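What the acting secretary rule does and doesn't allow
2022-11-28

I have been reading the state's vacancy statute again, prompted by the opening at the top of the Veterans Services department. 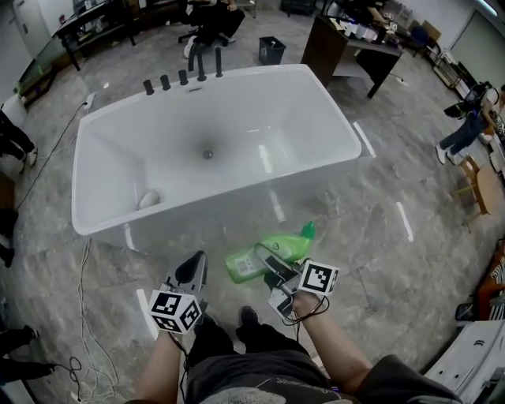 A reader in Mullham wrote in after my last post to say that the governor can put in anyone he likes for as long as he likes, and that the confirmation vote has been a formality for years. The second half of that is a fair reading of the record. The first half is wrong, and the statute is short enough that the error is easy to trace.

The text gives the governor two ways to fill a cabinet post between confirmed secretaries. The first is automatic. When the office goes vacant, the senior deputy takes over the duties without any paper being signed. The second is a written designation, filed with the clerk of the senate, naming a person already confirmed to some other post in the executive branch. A campaign adviser or a retired officer doesn't qualify under either route. That person has to be nominated and wait.

The confusion comes from the Urquhart amendment, which added a consultant clause. Under that clause a nominee may be paid by the department while the nomination is pending, and may attend meetings and read files. The nominee may not sign orders, approve spending or sit on the benefits appeals board. In practice the line gets blurry. A deputy who expects to be working for the nominee in a few weeks is not likely to overrule the nominee's advice. But the signature still has to be the deputy's, and a court would look at the signature.

There is also a clock. An acting secretary may serve up to 72 days from the date of the vacancy. The clock stops when a nomination is received by the senate and starts again if the nomination is withdrawn or voted down. It does not start over from zero. I have seen two newspaper columns this month say that it does, and both cite the old version of the section, the one in force before Urquhart.

What happens when the clock runs out is less clear. The statute says that duties "assigned by law to the secretary alone" may not be carried out by anyone else. It doesn't list those duties. The department's own manual, last updated in April, treats contract approval as one of them and hiring as not one of them, with no source given for either. I think the manual is right about contracts — the procurement code names the secretary directly — and I would not want to defend its position on hiring.

The practical side of this is the Gravley nursing home. The contract to run it ends this winter, and the renewal needs the secretary's signature. If the post is vacant and the clock has expired, the building doesn't close, but the operator moves to month-to-month terms at the old rate. The Kirel clinic went through this under the previous administration. It ran month to month through most of a budget year, and the operator put off filling open nursing jobs until the new terms were signed.

The senate has two sitting weeks left before the break. A nomination sent over now could get a hearing in the first and a floor vote in the second, if the background file is complete. I haven't found anything on the clerk's docket yet. The docket is updated in the late afternoon, and I will add a note under this post when a filing shows up.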